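木板画基础 第2讲讲义
画架、木板与一块能干活的地方
04/04/2018

上一讲有同学问什么时候开始画画。答案是:先学会把板子立稳。上学期十一月的期末作业里,有两幅不错的静物毁在同一件事上,颜料未干,画架向前一跪,画面与地板亲密接触。地板至今比原作好看。

一、先认东西

本课用的支撑物是小型桌面画架,浅色木头,几根腿加几道横档,构造简单到让人轻敌。板子用未上底的素木板,宽窄都有。领板时请看边缘,不要只看正面,翘不翘,边上最清楚。Kurek的课本里把选板写了27页,浓缩成一句话:平放在桌上,按四个角,哪个角会跳就换一块。

空画架不等于没用的画架。留一个空着,换板时有地方落脚,免得一手拎着旧的一手举着新的,用下巴去推横档。

二、摆放

宽板和窄板可以挨着立,但角度各调各的。窄板可以立得陡一些,宽板要往后靠,重心才老实。暂时不用的板平放在一侧,长边朝里,别斜倚在墙边等人来踢。

墙上的挂钩和网篮是给刷子、抹布、夹子预备的。开工前先让它们空着,等画架位置定了再往上挂东西,否则你会围着一块抹布来安排整个工作面。

至于红白黑格子的墙面,每年都有人嫌它抢眼。素木板放在前面,轮廓倒是一清二楚,这也算它对美术教育的贡献。想要中性灰背景的同学,请等到上色那一讲,再自己带灰卡纸。 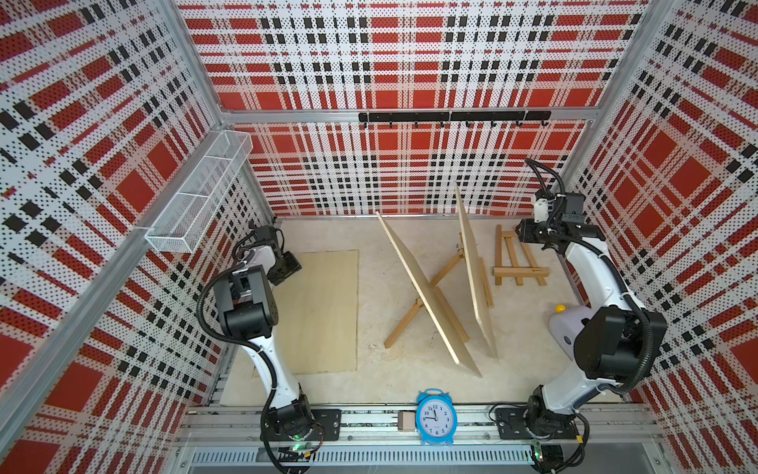

三、调角度的步骤

1. 先把画架腿完全撑开。撑到一半的画架看上去也站得住,这正是它阴险的地方。
2. 画架落位后,用手掌轻推横档。晃,就换位置;还晃,就换画架。
3. 双手拿板的两侧,下沿先落到托档上,再慢慢向后靠。反过来做,板子会先敲到你的手指。
4. 退后一步看。板面与视线大致垂直即可,不必拿量角器。去年有人拿了,量完下课铃响了。
5. 需要挪动时,先取板,后挪架。连板带架一起端走的做法,在Dondden画材店的橱窗里也许很潇洒,在这里按损坏公物论处。

四、关于地面

浅色地面会留下擦痕,这是正常使用,不用跪下来擦。要管的是地面上的东西:凡是平放的板,都必须让人一眼看见。浅色木板铺在浅色地面上,隐蔽性极佳,请记住自己放在了哪一侧。

五、收拾

下课前留20分钟,听起来很长,试过就知道不长。顺序是先收板,再收画架,最后收墙上的零碎。画架合拢时注意腿的方向,硬掰的后果是它下次再也不肯平平地站着,而下一组同学会很想知道你的名字。

Tramska画室的旧守则里有一条,我觉得比我写的都好用:走的时候,挂钩应当和来的时候一样空。

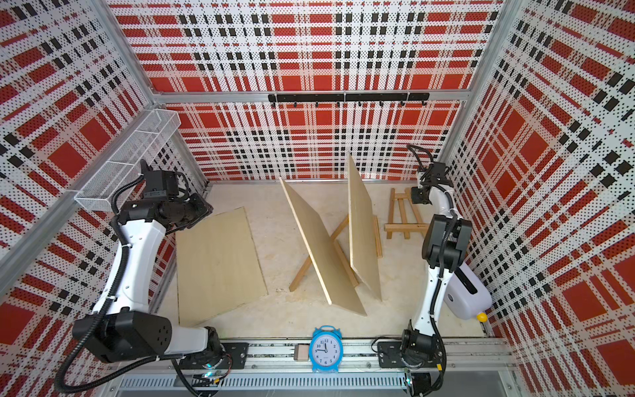 有位旁听的同学在课后问,既然最后都要清空,挂钩装那么多干什么,刷子全插在罐子里不也一样。他还说自己在家一直这么干,155块钱买的一套刷子,用了两年,没出过事。

刷子湿着插罐,毛朝下,罐底会替它重新设计发型;毛朝上,水又往箍里渗,日子久了掉毛、松柄。洗净,捏干,挂起来,第二天再收进盒子。两年没出事的那套,下次请带来,我们当堂看看它的毛。

六、下次课之前

每人自备一块素木板,尺寸不限,自己的胳膊抱得住即可。读Lekport讲义汇编中讲打底的那一节,脚注可以跳过。另外请在家练习一次立板:撑开,试推,落板,退后看。练习用的桌子上不要放汤。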